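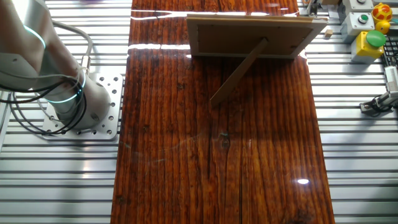

In October our workshop completed its review of the Doler tabletop arm kit, which is sold by Hundis and serviced under a separate plan called Givness. The kit was purchased at the listed price of $2,967. The service plan added $113 per month.

The review was limited to light handling of household objects. Items such as picture frames and small wooden blocks are harder for a gripper than they seem: a frame is thin, it stands on a narrow edge, and a small error in approach will tip it over. Zhiqiang Yuan wrote the test plan and set a limit of 40 attempts per object.

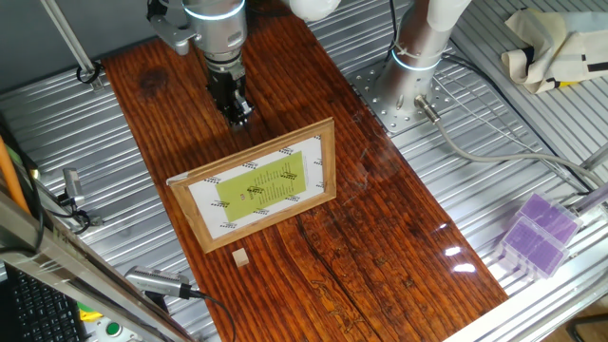
Glossy surfaces received particular attention. The manual advises owners to avoid them — advice we consider too cautious for a product offered for home and studio use. A varnished board was therefore included in the plan, and the lighting was left as it normally is.

The Hundis support desk answered our two written questions promptly. The cable guide supplied with the kit is poor, and we recommend the one sold by Fu as a replacement. Owners should also note that the second gripper is not included and is priced at $889.

A further post will address the Givness plan, including its terms for early cancellation.

3 comments
Shared 11 times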